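Muletura-Pannes : un jeu de données consacré aux saisies qui échouent

LISEZMOI, version 0.3

On publie presque toujours les essais réussis. Muletura-Pannes fait le contraire, et nous en sommes ravis ! Tout vient du poignet de notre bras Resby, dans les semaines où la pince se mettait à refuser de se fermer, doigts grands ouverts au-dessus de l'objet, sans le moindre message d'erreur.

Contenu

3212 épisodes, dont 46 avec la panne confirmée dans le journal du contrôleur. Objets courants sur table grise : gobelet bleu clair, outil à manche facetté, tige blanche. Chaque épisode contient la vidéo du poignet, l'ouverture commandée, l'ouverture mesurée et le courant moteur. 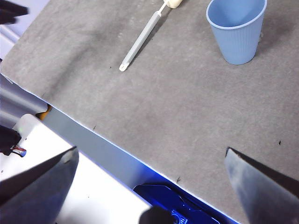
La panne elle-même est passionnante à suivre dans les courbes. L'ordre de fermeture part, le contrôleur Lambrakis l'acquitte, le courant reste plat et l'ouverture mesurée ne bouge pas. Le planificateur, lui, croit tenir l'objet et lance la remontée. Nous avons soupçonné le moteur, puis le pilote, puis (longtemps !) notre propre code. C'était la file de commandes : au-delà de 20 ordres en attente, le plus ancien était acquitté puis jeté.

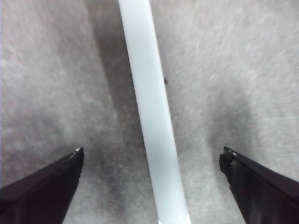

Vue du poignet : tige blanche entre les doigts écartés, sans contact.

Étiquettes

etat_pince : ouverte, fermee, inconnue
panne : 0 ou 1, d'après le journal et jamais d'après la vidéo
reprise : auto, manuelle, aucune

Attention, une pince ouverte ne signifie pas une panne. L'approche normale donne des vues très semblables, et un modèle entraîné sur les seules images confond les deux avec un bel aplomb. Croisez avec le courant.

Sécurité

Après un ordre perdu, la pince peut se fermer au redémarrage, quand la file se vide. Coupez l'alimentation du poignet avant d'y mettre la main ; l'arrêt logiciel ne suffit pas.

Problèmes connus

L'horloge du courant retarde de 31 ms sur la vidéo. Le script plera_sync, fourni avec l'outil Plera, corrige le décalage.
Les épisodes de janvier n'ont pas d'étiquette reprise.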